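Last updated: July 8, 2020

Filtness Rebounder review: a wall pass partner for the back garden
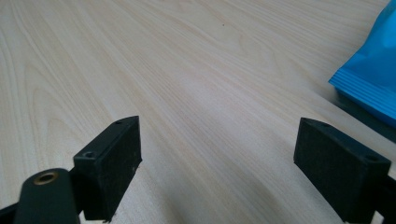
I've wanted a rebounder since I was fourteen and had to make do with the side of my uncle's garage, so take some of what follows as the joy of a grown man who finally got one. The Filtness is a football rebounder with a tight net on a steel frame, and you can set it at 4 different angles. I bought mine last November, before any of us knew how much time we were going to spend kicking a ball about on our own, and it has had more use these past few months than anything else I own.

I play left back for a Sunday side, badly but with feeling. My first touch has always been the problem. Anything driven at me above the shin used to end up with the other team, or in the hedge. What I needed was someone to fire balls at me for half an hour without getting bored, and that's what this does. You hit it firmly, it comes back firmly. You scuff it, it comes back as a sad little bobble and you only have yourself to blame!

Putting it together

Setting it up took me 59 minutes, with one break to look for a spanner I was already holding. The poles slot together well and the pegs are proper long ones that went into dry ground without bending. The net is the fiddly part. It hangs on bungee loops, and if you work your way round in one direction the last few are murder to stretch over the hooks. Do the corners first, then the middles, then fill in the rest, and it goes on nicely. The booklet doesn't mention this at all and the drawings in it are tiny.

How it plays

The upright setting is the one I use most. Passes along the floor come back true, and quick too, so you have to be on your toes. Tip it back one notch and you get the ball at thigh height, which was dreadful for me in the first week and is now my favourite thing to do before tea. The third angle sends it up for chest control and headers. The flattest one throws it almost straight up in the air and is really for keepers, or for children who find it hilarious.

My routine is 30 passes with the right foot, the same with the left, then two-touch with a turn until I'm puffed out. My best run of one-touch passes without losing the ball is 136, on a warm evening with no wind, and I did shout loud enough for next door's dog to join in.

Delali Boateng, who plays in front of me on the left and has suffered for it for years, came round and had a go from the far end of the lawn (well spaced out, don't worry). She hits the ball far harder than I do. The frame shifted back a bit on her first few, so we put a sandbag over the rear bar and after that it stayed put. She has since ordered one, and she also reckons my touch is better, though she said it in the voice she uses for referees.

Against the others

I'd tried two before this. The Wirkis is lighter and folds up smaller, and if you want something to take to the park in a car boot I'd still point you that way, but the net sags and the ball dies in it. The Joruson is a lovely thing, double-sided and solid as a gate – and far too big for my garden. The Filtness sits between them and suits a normal lawn very well.

Niggles

The foam on the top bar has started to split at one end. The feet leave dents in soft grass, so move it every few days if anyone in your house cares about the lawn. It also makes a fair old twang, and I stop by eight o'clock out of kindness to the neighbours. I use an Addo training ball, size 5, and that's been perfect. A cheap hard plastic ball pings off at silly angles, so don't judge the net by one of those.

I left it out all winter, which you're not supposed to do. There's a bit of rust round two of the bolts and nothing worse, and the net is as tight as it was in the first week. Spare bungee loops come in the box and I haven't needed them yet.

Would I buy it again? Yes, tomorrow. League football will be back at some point, and for once I'm looking forward to somebody pinging one at me.

Contact | Copyright | Back to top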